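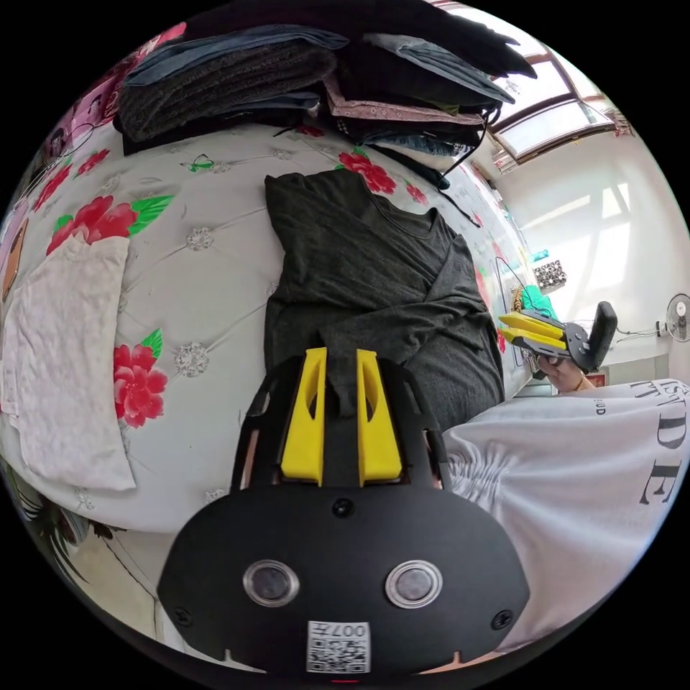

A dark gray shirt waits to be folded on a bed in Reditz, with folded clothes stacked behind it.

Reditz households asked to sort their closets before New Year

REDITZ, December 29, 2020 – A clothing drive that began in October has brought in 3,448 garments from homes in Reditz and the neighboring district of Suvarna, and the organizers are asking residents to go through one more pile before the collection closes.

The drive is run by Wesska, a neighborhood reuse shop on Clindgate. It takes shirts, sweaters, jeans, towels and bed linen in usable condition. Items are checked at the shop, sorted by size and passed on to families who have signed up for them. Anything left over is sold at a low price to pay the rent on the storeroom.

Wesska had planned to hold sorting days in its own hall this year. With limits on the number of people allowed indoors, the work was moved into homes instead. Households that sign up get a printed sheet explaining how the clothes should be folded and stacked, and they do the job wherever they have space. In most homes that has meant the bed.

At one home in Reditz, the work was laid out on a white quilted cover printed with large red flowers. Folded clothes, among them a dark knit sweater and blue denim, were piled at one end, and a folded towel lay to the side. A dark gray shirt was spread out in the middle of the bed.

The shop says the change has worked better than expected. Clothes that arrive folded take far less time to check than those that come in tied bags, and fewer items are turned away for damp or creasing. Sixty-six households have signed up to fold at home, and the shop has room on its list for more.

The sheet asks people to lay each shirt flat with the front down, smooth it out from the collar to the hem, and turn both sides in toward the middle before folding it up from the bottom. Sleeves go straight down the back. Sweaters are folded the same way but kept in a separate stack, as they tend to push a pile over. Jeans go at the bottom. Towels are folded in thirds and packed last.

Buttons should be done up and pockets emptied. The shop keeps a box of things found in pockets, and it currently holds keys, bus passes and one wedding ring, which can be claimed at the counter.

Short of hangers

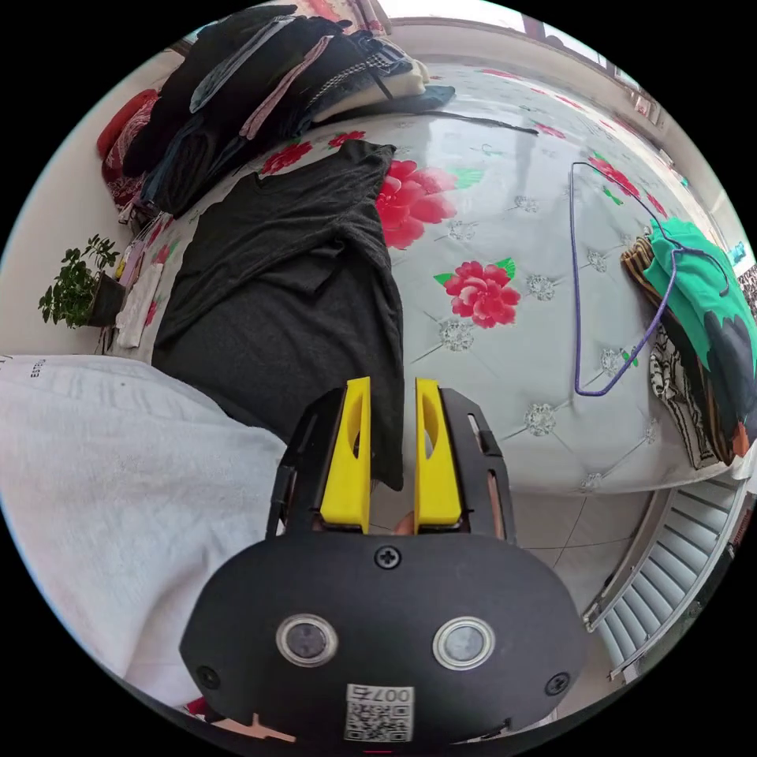

What to bring and when

Plain T-shirts in adult sizes are needed most, along with children's sweaters and warm pants. Wesska has enough summer dresses and cannot take any more until spring. Shoes, pillows and curtains are not accepted.

Hangers are wanted too, in wire or plastic and in any color. The shop's sales floor has rails for 300 garments, but many of the hangers were broken during the move from the old premises, and shirts that should be hanging are being kept in boxes. Hangers can be handed in separately from clothes and do not need to match.

Folded clothes should be packed in boxes or firm bags with the contents written on the side. The storeroom has around 60 boxes waiting to be checked, so anything brought in now may not reach a family until the middle of January. Donors who want their bags or boxes back should write a phone number on them.

Drop-off is at the side door on Clindgate, in the mornings only. People in Suvarna can use the pickup service, which is free for two boxes or more and can be booked by phone with the shop. Donors are asked to wear a mask and to leave their boxes on the table inside the door.

The collection closes when the shop shuts for the New Year holiday. Folding sheets for the next drive will be available at the counter once it reopens.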